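Clinwood cell: cable and gripper upkeep

Notes from the two-arm flower cell, 8/28/23. Cable loops are checked every 16 hours of running.

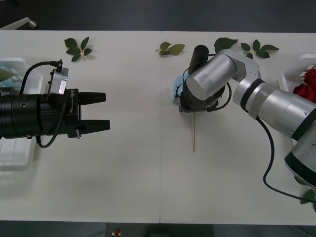 Riku Sekiguchi would shorten the interval to four hours for any cable that crosses the table, as the jacket wears first at the bend.

Left arm

Fingers are set parallel and level with the tabletop before the stems are laid out. Clamp screws get 3 turns by hand, then the key. Leaf scraps are brushed from the jaws at shift end.

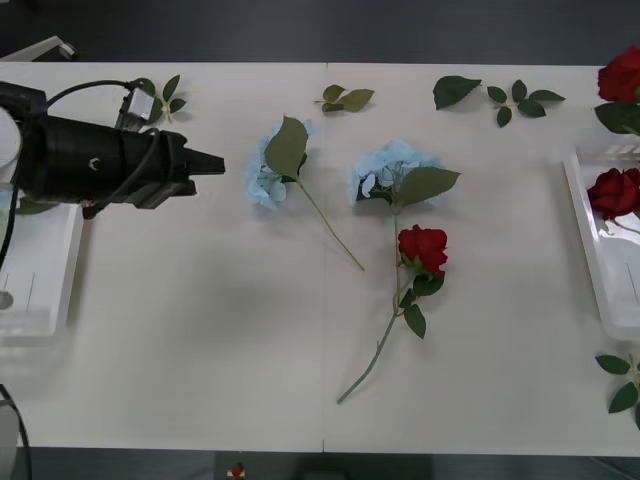 Spares

Finger pads and cable ties: Kazue Koyama, Jovdale stores.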